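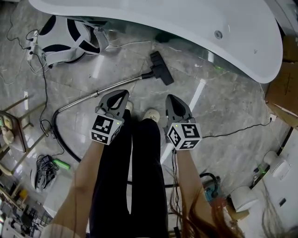 骑行安全课 助教招募(兼职)+ 学员家庭报名

先说重点:缺人,急。Braludum青少年骑行安全课秋季班马上排课,Irkthorpe校区助教还差几位,外校的也可以来。下面写得比较乱,赶时间,看不明白的直接写信问。

做什么

带初中和高一的学生上路前训练。场地在Irkthorpe中学后操场,画好线的模拟路口,有让行、左转、环岛、盲区几个点位。主教练讲,助教盯点位,纠正动作,发头盔、收头盔,检查刹车和胎压。雨天进室内,改上盲区和分心那一节(边骑边看手机、戴耳机、并排聊天这些)。

不修大故障。车坏了贴条,放一边,有人来收。

时间

放学后一节,一节两小时。秋季班上到学期末,二月接着开春季班,能两季都来的优先。期中考那周停课。

每人每周至少排两节,临时来不了的提前一天在群里说,别当天早上才说,真的补不上人。

待遇

每节656,按节结算,月底统一打款。带满一季另有2000的季末补贴,中途退出没有。路费不单独报,住得远的自己考虑清楚。上课那天有盒饭,忌口提前说。

培训不发钱。先讲明白,上一季有人为这个不高兴。

要求

- 满18岁
- 自己会骑,骑得稳,能单手打手势
- 愿意跟十几岁的孩子说话,他们不理你的时候也能继续说
- 有急救证最好,没有的我们安排考,Ilie培训中心那边有名额,费用我们出
- 无犯罪记录证明,录用前交,这个没得商量
- 能搬锥桶

体育、师范专业的同学欢迎,不是也没关系。当过交通协管的、送过外卖的都行,路上见得多,讲起来学生爱听。不用会做PPT。课件都是现成的。

培训

上岗前一天整天,上午理论下午上场。理论部分有个小测,10道题,错两道以内算过,错多了当天可以重考一次。下午每个点位轮一遍,穿运动鞋,别穿拖鞋来(写过很多次了)。讲义现场发,头盔我们有,自己有合适的带自已的。

学员这边

同时招学生。初一到高一,会骑车就行,水平不限。不会骑的这一季先不收,零基础班要等到二月,现在可以先登记,开班了发通知。

学费学校承担,家里不用交。自行车可以借,车型是Zonmont的,有大小两个尺寸,个子特别高的同学最好自己骑车来。监护人同意书必须签,没签的只能在旁边看,不能上场。哮喘、癫痫、近期骨折的请在表上写清楚,不是不让参加,是教练要知道。

结课有一次真实道路骑行,助教一前一后跟着,路线提前发给家长。家长想跟骑也行,要自备头盔,别骑到孩子旁边指挥。

怎么报

助教:发简历,一页就够,再写几句话,说说你在路上见过的一次险情,当时怎么处理的。不用写漂亮。邮件标题写"助教+姓名+可上课时段"。
学员:到Irkthorpe中学门卫室领表,填完交回门卫室,或者交给班主任。表格编号2051,别拿错,旁边那摞是游泳课的。

助教报名截止2021年10月3日,过了这天来信的排到春季班。学员报名不设截至,满了为止。

收到信以后三个工作日内回。没回就是漏了,再发一遍,不算催。

面谈在操场上,十几分钟,会请你骑一圈,再对着空路口讲一遍让行。带身份证。下雨改到门卫室隔壁那间教室。

补充几条,上一季问得多的:

能不能只来一个月?不行,学生刚认识你就换人。
可以带朋友一起报?可以,分开发简历。
给不给开实习证明?给,带满一季开,盖学校的章。
反光背心要自己买吗?不用,领了记得还。

Braludum骑行安全课项目组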